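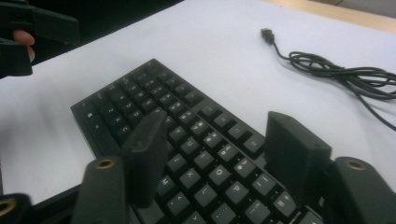
Black keyboard on the white table, cable coiled to one side.

9 Dec 2023

Keyboards today. Gunvor Lunde brought the last box over from the Dakari office, so all of the old desk stuff is in one place now. The plan is still to keep the ones that type properly and send the rest to Berkach for parts in March.

Routine, same as before: turn it over and tap out the crumbs, brush between the rows, wipe with a barely damp cloth, then plug into the test laptop and press every key once with the checker open. Any key that needs a second press goes on the sheet. Two of those and the board goes in the parts box.

The function keys take the longest. I keep skipping one and having to go back. Started doing them in blocks of four, with the gaps as stopping points, and that is quicker. Legends are worth a look under the lamp while the board is out. If you can't read them at arm's length, put a W on the sheet for worn.

Cables: coil loosely and tie at the plug end. The ones from Cuswood were wound tight around the board and a couple have split at the strain relief. Please don't do that.

Wipes are almost gone. The tub of 100 didn't last as long as I thought it would. Ordered 200 more from Nowicki along with a new soft brush. The old one sheds, and I was picking bristles out from under the space bar on one board for a good ten minutes.

Gunvor wants to know if we should pull the keycaps and wash them. I'd say only where something has been spilled. Tried it on one in the Cuswood lot and the Enter key went back on crooked.

Still to do: label the parts box, find the other USB extension, ask Dakari about mice.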